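17 February 2026

Surnow lab, bench notes, bloodstain reference series

Picked up where the last entry stopped. The job is still the cast-off set for the assault file Findside sent over. They want to know if the pattern on the hallway door fits a swing from standing height or from someone already on the floor. I am not giving an opinion on that until the reference panels are finished, and I told them so again on the phone.

Prepared 40 panels on the white card stock. Same paint as the door, two coats, left overnight in the drying room. Nine rejected for roller marks, so 31 usable. That is short of what the plan asks for, but enough to cover both heights at two distances. Will paint the rest when the new card comes in from Pivel.

Synthetic blood is from the new Fortin bottle. Checked viscosity against the old bottle before using any. They agree closely enough that I am not going to keep the runs apart, but the bottle change is marked on the run sheet from panel 12 onward. 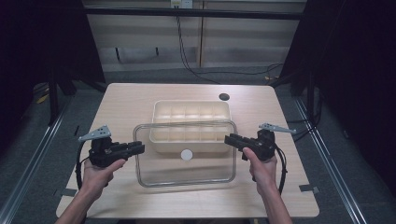
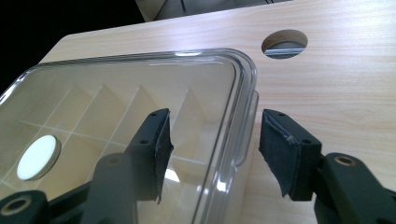

Standing swings done first, panels 1 to 16. Apolinar Valdovinos did the swings and I did the panels and the sheet. We used the short bar. He found it hard to keep the arc the same after the first few, so we put in a rest between each one. Panels 7 and 8 are no good, the bar clipped the side screen. Keep them anyway and log them as failed.

Kneeling swings, panels 17 to 24. Stains on these run longer and sit lower on the card, as expected. Panel 21 has a second line I can't explain. Could be a drip from the sleeve. Asked Apolinar to tape his cuffs from now on.

Stopped there. The remaining seven panels are for the far distance and I want fresh stock mixed for those.

Scanning: all 24 scanned at 1000 dpi with the scale in the bottom left corner. The scanner software dropped the file name twice and saved over itself, so 14 and 15 had to be redone. Check the names before closing the lid on the next one.

Measured the angle on 40 stains from panel 3 as a trial. Took most of the afternoon. Apolinar is measuring the same stains without seeing my numbers, and we compare when he is finished. If we are more than a few degrees apart on the small ones we drop anything under the size limit.

Still to do:
Far distance panels
Ask Findside for the door height, their sketch and their report don't match
Reorder gloves, medium
Find out who has the second angle gauge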